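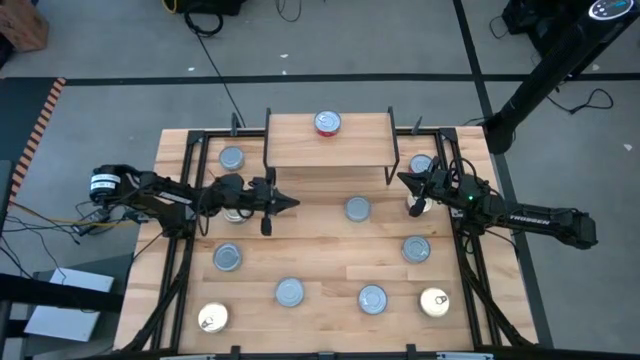
Figure 1. Cans on the bench and the raised shelf.

Week 4: Reading the tin

Pantry guides love a rule. The Banwood guide says tinned fish goes at eye level and everything else below. I have yet to see a reason given, and I'd treat it as habit until someone produces one.
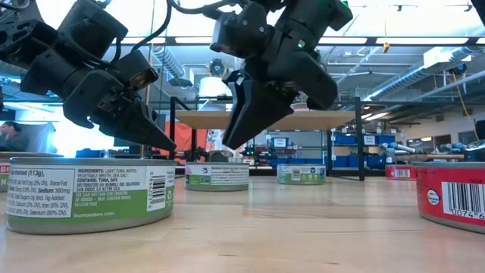
Label claims deserve the same suspicion. "Gluten free" on a tin of fish sounds like a favour to the buyer, but read the ingredients before you're impressed. The Bumble Bee tin lists light tuna, water, vegetable broth and sea salt, then warns of soy. Sodium is 360mg. Set against a daily limit of 2000mg, that's a fair bite — and the front of a tin is seldom where you learn it.

For next class: bring one label from home and mark any claim you doubt.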